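Billside Air Monitoring, progress report to Plaltex
February 25, 2021

Work done

The 12 roadside samplers are in place along the Yang freight corridor and have logged 2393 hours of soot and nitrogen dioxide readings. Two units lost power in the cold spell and were rewired. Masanobu Onishi has finished the diesel count at the Vovton ramp.

Spending

We have used 25 percent of the grant. Sampler repairs came out of the equipment line.

Lab

Yuto Shibata is comparing filter results with the sensor readings. The first tables go to you in June.

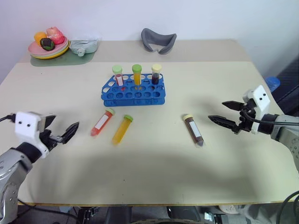 Next period

Move one sampler closer to the school and repeat the truck count.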